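**Re: Is Vikura hardwax oil worth the money on a white-stained top?**

**gimham_pete** wrote:

I'm refinishing a maple kitchen table and want to keep it pale. The guy at the paint counter in Larnstead pushed Vikura hardwax oil pretty hard. Says one coat, no yellowing, lasts 8 years. It costs more than twice what I'd pay for water-based poly. Has anyone had it on a table that gets used every day? I don't mean a hall table with a bowl on it. Three kids, spaghetti, homework.

---

**tungsten_oil** replied:

One coat, no yellowing, 8 years. Pick one and I might believe it.

I've used plenty of hardwax oils, Vikura included. They look nice and feel nice. They are soft for the first few weeks, they ring under a wet glass if you're careless, and every one of them warms up on maple over time. Some less than others. The "lasts 8 years" line is a shop line. I looked for it on my can and couldn't find it.

---

**rosalind_k** replied:

Disagree with tungsten here. I put it on my desk four years ago and it still looks the way it did in the first month. I wipe it with a damp rag and that's it. You get what you pay for.

---

**tungsten_oil** replied:

> it still looks the way it did in the first month

Compared with what? Did you keep an offcut in a drawer? I'm not being rude, I just hear this a lot. Color creeps so slowly that you can't see it on a piece you look at every day. I swore my own bench top hadn't moved until I took the vise off and there was a pale rectangle underneath.

---

**rosalind_k** replied:

No, I didn't keep an offcut, I have a life. It's a desk. It looks white. If it has changed so slowly that I can't tell, then I don't see what I've lost.

---

**Henrik Diekmann** replied:

I did finishing for a cabinet shop for a long time and I'd like to see fewer promises on both sides. A few points.

Maple is blotchy and it ambers on its own, whatever you put over it. A clear finish with no UV blocker won't stop that. A white pigment hides it for a while. How long depends on the window and how much pigment you leave behind, and anybody who gives you a number without seeing the room is guessing.

Water-based poly is harder to repair but you'll be repairing it less. Oil is the other way around. With three kids I'd take the poly, three coats, light scuff with 320 in between. Let it sit a good while before you put a tablecloth on it, longer than the can says.

And don't sand past 150 before a white oil. People go to 220 or higher, the wood closes up, and then they come here and complain that the white didn't take.

---

**marsh_wren** replied:

Henrik, what about Ehlers two-part? I keep seeing it recommended and every one of the glowing reviews reads like it was written by the same person.

---

**Henrik Diekmann** replied:

Ehlers is fine. It's a two-part waterborne, a bit fussy, short pot life. I have no idea who writes the reviews. Mix only what you can lay down in an hour and wear a proper mask.

---

**boardfoot_bill** replied:

Going to be the grump and say just buy a laminate table. I see people put 100 hours into a kitchen table and then spend ten years yelling at children about coasters.

---

**gimham_pete** replied:

Bill, it was my grandmother's table, so no.

Rosalind, can I ask what you did for prep? And did you put the hardener in? The counter guy said I "probably" don't need it. That word bothered me.

---

**rosalind_k** replied:

Sanded to 150, vacuumed, wiped with a damp cloth to raise the grain, one more quick pass by hand. Two coats, not one. Yes I used the hardener. I wouldn't skip it for a kitchen.

---

**tungsten_oil** replied:

So the one-coat finish took two coats and a hardener. Noted.

What did it run you, all in?

---

**rosalind_k** replied:

Less than a new desk. I'm not playing this game.

---

**marsh_wren** replied:

For what it's worth, I did the sample board thing in November. Same maple, three strips: Vikura with hardener, Ehlers, and a cheap water-based poly from the big store. Half of each covered with foil, board leaned in a south window. By spring I could see a foil line on all three. The Vikura line was the strongest, but I laid it on thin, so I wouldn't hang anybody on that. Hot coffee mug left no mark on the Ehlers or the poly.

One board, one window. Don't quote me at the paint counter.

---

**tungsten_oil** replied:

That's already better than anything the paint counter has. Thank you.

---

**gimham_pete** replied:

OK, I'm leaning toward poly. One more thing, though. Sheen. My wife wants dead flat. I've read that flat finishes on a white top turn shiny wherever people rest their arms. True, or another thing people repeat?

---

**Henrik Diekmann** replied:

True, but it takes a while, and satin hides it better. Stir the can well either way. The flattening agent sinks, and half the "bad batch" complaints I see are somebody who didn't stir.

---

**boardfoot_bill** replied:

If she wants flat, find one in person before you commit. White and flat looks great in a catalog. I have a round one like that and I still haven't decided if I like it.
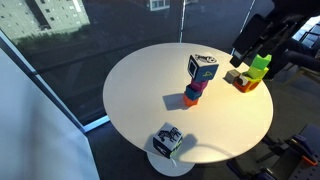
*White top, matte, blocks on top*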